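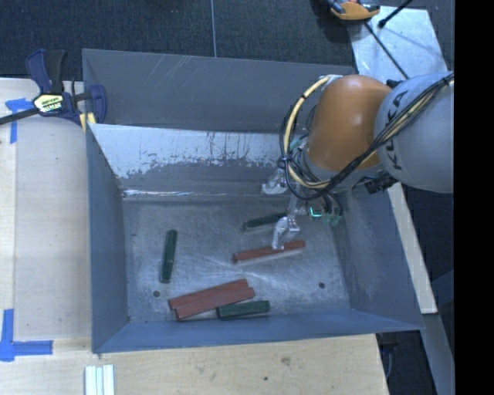 *Green and reddish-brown blocks on the floor of a gray metal bin.*

# How a Metal Floor Gets Its Scratches

A scratch is a shallow groove. It forms when a hard object is pressed against a surface and moved sideways. The floor of the bin in the photo is covered with fine scratches and smudges. Each kind of mark forms in its own way.

## Hard and soft

Scientists describe how well a material resists scratching with the word **hardness**. When two materials rub together, the harder one usually marks the softer one. Chalk is soft, so a fingernail can mark it. Glass is harder than a fingernail, so the nail slides over it.

Metals differ from one another. Pure aluminum is fairly soft. Many kinds of steel are much harder.

A soft object can still leave a scratch behind it. Sand often contains quartz, a mineral hard enough to scratch many metals. If a grain of sand is trapped under a block, the block presses down and the grain does the cutting.

## Scratches and smudges

A scratch changes the shape of the metal. Wiping does not remove it.

A smudge is a thin layer of something on top of the metal, such as oil from skin, dust, or material rubbed off another object. Many smudges can be wiped away with a damp cloth.

## Why some parts look brighter

Light bounces off a smooth surface in an orderly way. This is called **specular reflection**, and it is how a mirror works. A rough surface sends light in many directions. This is called **diffuse reflection**.

A scuffed metal floor does some of both. Smoother places can return a pale patch of light, and each groove sends light off at its own angle. The slope matters too. A sloped panel faces the light differently from a flat floor, so one part of a bin can look silvery while another part looks dark gray.

Tilt an old baking pan under a lamp. Some scratches will appear and others will seem to vanish. The grooves have not changed. Only the angle has.

## Sloped walls

The bin has slanted sides. On a slope, gravity pulls an object down toward the floor. **Friction**, the force that resists sliding, acts against that pull. If the slope is steep enough, friction cannot hold the object in place and it slides. Sliding is one way for a wall to pick up scrapes.

## Test it yourself

You will need a clean metal jar lid that is no longer wanted, a wooden craft stick, a plastic button, and a pinch of dry sand. Ask an adult before you start.

1. Rub the stick across one part of the lid 12 times.
2. Rub the button across a different part 12 times.
3. Sprinkle sand on a third part. Rub the stick over it 12 times.
4. Wipe the lid with a damp cloth and dry it.
5. Tilt the lid under a lamp and compare the three parts.

Press with the same force each time. Write down which marks wiped off and which stayed. Keep the sand away from your eyes, and wash your hands afterward.

*Text: Antigoni Karagiannis*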